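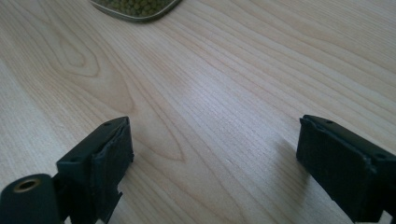 Slide 1. Both fingers open over the bench, green beans in their container at the back.

Good afternoon, and thank you for coming back after lunch, which I know is a lot to ask of anybody. (Wait for the door to close. It's a noisy door.)

I look after the hand-held gripper at Joltico. I don't design it and I don't write the software behind it. I keep it going, which mostly means I own a good set of small screwdrivers and have opinions about pads. So this is a maintenance talk, and if you came for the learning side of things I promise I won't be offended if you slip out during the next slide.

Leave slide 1 up for this whole first part.

I want to start with the fingers, and I'd like you to look at the left one, along the inner side where the pad is. See that lighter, grayish edge? It's worn. The rest of the pad is a bit scuffed too, and you can make out the seam where it meets the block behind it. When I'm checking a tool at the start of a shift, that edge is the first place my eyes go, and the seam is the second. I run a fingernail along the seam from top to bottom. If the nail catches anywhere, the pad comes off and gets seated again before anyone picks up so much as a bean.

People always ask me how worn is too worn, and I wish I had a handsome chart for you. What we do at Joltico is swap the pads after 50 hours of use, both sides together, no matter how good one of them still looks. We used to change them one at a time. It felt thrifty! But a fresh pad facing a tired one gives you a grip that pulls to one side, and then you spend your morning hunting for a fault in the wrong place. I spent a good many mornings that way.

(Pause here. Somebody usually wants to know about the old pads. We keep them in a jar for practice fitting.)

Now the screws. On the top of each finger you'll see two small round holes, and I get more questions about the screws on these fingers than about anything else on the tool. Our rule is hand tight, then a quarter turn, then stop. These are plastic bodies, and plastic is very patient with you right up until the moment it isn't. If you have a driver with a nice fat handle, put it away and use the skinny one. I've watched strong, careful people strip a hole simply from having a comfortable grip on the driver.

Write the date on the inside of the tool case lid when you've had the screws out. Pencil is fine. A spreadsheet is fine too, but the case lid is where I'll look.

Move on to the brass. Point to the bottom left corner.

There's a black cylinder down there with a brass-colored insert in it, and I'm fond of that little thing. Give it a wipe with a dry cotton swab and have a look inside with a flashlight. Dust likes to settle in there, and so do crumbs, if your group eats at the bench the way ours does. No oil, please. I know the temptation. Oil in there picks up every bit of grit in the building and you'll be cleaning it out with a toothpick by the end of the week.

If the insert turns when you touch it with the swab, set the tool aside and put the red tag on. Don't glue it on the spot. We had a unit glued on the spot during the Bovari job, very lovingly done, and it took me two days to get it apart again.

(Drink some water. You always forget.)

Next part is the opening check, and you can do it with the tool sitting just the way you see it, jaws apart over a clear piece of bench. Open all the way, close all the way, slowly, and listen. Do that 20 times. Yes, all of them, I can hear a few of you groaning. The early ones tell you very little. A sticky finger tends to show itself once things have moved back and forth for a while, and you'll feel a small hitch in your hand well before you see anything. Watch the tops of the fingers as they come together. They should stay level with each other the whole way. If one rides high, check its screws before you go blaming the linkage.

After that, close the pads on a strip of plain paper and tug it. Then move the strip lower and tug again. The paper should resist the same at both places. It's a homely sort of test and I've been teased for it, but it has caught more crooked pads than our fancy gauge has.

Say a word about light. We do the visual check where a reflection comes off the tabletop, and if you look between the fingers you can see that brighter patch on the wood. I like having a pale, shiny surface behind dark parts. A gap under a pad shows up as a sliver of light when you crouch down and look across. Crouching is not optional, I'm sorry to say, and my knees are sorrier.

Small round things, for anybody who works with beans or lentils or beads: check under the bench and check inside the finger. The lower part of the finger has steps and notches, and a small bean will wedge itself into a notch as though it paid rent. Turn the tool over and tap it gently against your palm over a tray. Do this before the opening check, so you don't crush something into the works.

Slide 2 is the log sheet from our Correia bench. It shows 278 entries and most of them say "OK, wiped." I'd like people to feel good about writing that. A dull log is a lovely thing to inherit.

If time is short, skip the Zoltex story and go straight to spares. If there's time, tell it, but leave out the part about the parking lot.

Spares: one pair of pads, a few screws in a labeled bag, the skinny driver, swabs, paper strips, red tags. It all fits in the case under the foam. Please put the driver back when you're done with it.

Questions. Repeat each one into the microphone before answering, the back row couldn't hear last time.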